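O coro, a chuva e o caderno da Mieke

Faz tempo que não escrevo por aqui, eu sei, e peço desculpa a quem ainda passa de vez em quando para ver se há novidades. O verão foi comprido e eu deixei-me levar, entre a casa, a horta e os ensaios. Foi dos ensaios que me deu vontade de falar hoje, com um chá ao lado e a janela aberta (chove, finalmente, e cheira tão bem!).

Para quem não sabe, canto há quatro anos no coro do clube da empresa. Entrei como contralto, passei uns meses desgraçados nos sopranos porque faltava gente, e voltei aos contraltos com um alívio que nem vos conto. Ensaiamos à sexta-feira, depois do trabalho, numa sala com um piano que desafina assim que o tempo muda. O sol agudo é uma tristeza. Já nos habituámos todos a cantar um bocadinho por cima dele — quem vem de fora deve achar muito estranho.

Quem nos dirige é a Mieke Mulder, que chegou a Plostitz por causa de um namoro e ficou por causa da música. O português dela é ótimo, mas quando se entusiasma mistura tudo, e nós entramos um compasso antes só de olhar para a cara dela. Traz sempre um caderno de capa verde, com as notas de todos os concertos. Emprestou-mo em agosto, para eu copiar umas respirações, e confesso que li muito mais do que devia. Havia lá uma página inteira sobre um único acorde. 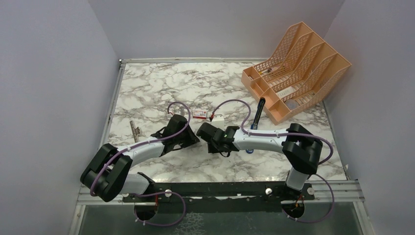 Clube de Pessoal da Oyelaran — Secção de Música

O programa deste outono está quase fechado. Abrimos com duas canções de embalar, coisa simples, para aquecer a voz e a sala, e depois vem a peça grande, a tal que me tira o sono. Tem uma passagem a cinco vozes em que os contraltos seguram a mesma nota durante uma eternidade enquanto os outros passeiam à nossa volta. Parece fácil! Experimentem segurar um lá sem o deixar cair, com os tenores a puxar para baixo mesmo atrás da nossa orelha. Eu ando a treinar enquanto lavo a loiça, e o meu marido já a assobia sem dar por isso.

O concerto vai ser na igreja velha de Karkum, que tem 60 lugares sentados e um eco maravilhoso, daqueles que perdoam muita coisa. No inverno passado cantámos lá com os casacos vestidos e voltámos para casa na carrinha a cantar tudo outra vez, com as vozes trocadas, os baixos a fazer de sopranos. Foi talvez a melhor parte da noite.

Ainda me falta decorar a última página e fazer a bainha à saia preta, que encolheu ou eu é que cresci. A Mieke quer toda a gente sem partituras — eu vou levar a minha dobrada no bolso, pelo sim, pelo não. Se alguém tiver um bom truque para decorar letras em latim, deixe nos comentários, que eu leio tudo, mesmo quando demoro a responder.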